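**Kinance hand-held grippers, pair – review after one term in our club**

I run the Wednesday robotics club at Plotville together with Raimo Lahtinen, and since February we have used a pair of Kinance hand-held grippers. The members hold one in each hand and do a task on the table, and the recording goes later to the students who try to teach the same task to an arm. I write this mostly for other clubs who are thinking about buying.

The first thing to say is that they are comfortable. I expected complaints after ten minutes, but most of our members can work 40 minutes before they want to change. The body sits inside the hand and the fingers go around it. Merja Saarela has small hands and she had to move her grip a bit forward, and after that it was fine. For people with very large hands I am not so sure. Derek Dunmore says his knuckles rub, and he now wears a thin glove on the right side.

The jaws close evenly and they hold a small cube well. Our main task this term is "pack and unpack": coloured cubes go in or out of a clear plastic bag. It sounds easy and it is not. The bag moves, its edge folds down when you touch it, and the plate on top of the gripper likes to catch on it. The younger ones learned to come from above and to keep the other gripper still and close by. Eino Tuominen did the task 209 times during the term, more than anybody else, and he is now quicker than me with my bare fingers.

What I do not like is the cables. They are thick and a little stiff, and you feel the weight of them on the wrist when you reach over to the far side of the table. If the cable hangs straight down it is all right. If it lies across the table it pulls the bag with it. We put tape on the edge of the table, which helped with one problem and did nothing for the others. A wireless version would be worth more money to me.

The instructions are also short. They explain how to connect everything and almost nothing about what to do when the left and right recordings do not start together. Hayley Staniforth wrote to the seller and got a polite answer after 2 weeks, with a small program which fixed it. Please ask for this program when you order.

Something about the cubes, as people have asked me. They do not come with the grippers. Ours are a mixed lot, some plain and some see-through. I would choose the plain ones for beginners. With the see-through ones inside a bag, even a person looks twice at what colour it is, and the students who work with the recordings had more trouble with them.

We have now some 200 good recordings, and nothing is broken. One jaw became loose in the spring and Raimo tightened it with an ordinary small screwdriver. The club in Dretville uses an older model from Kordestani, and I tried it one afternoon. It is lighter, but the jaws slip more on smooth plastic, so I would still take ours.

I give it four stars of five. The missing star is for the cables – and a little bit for the instructions. 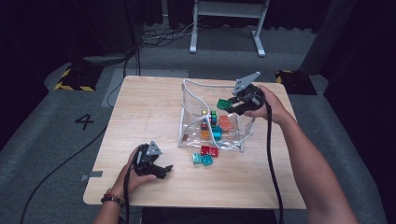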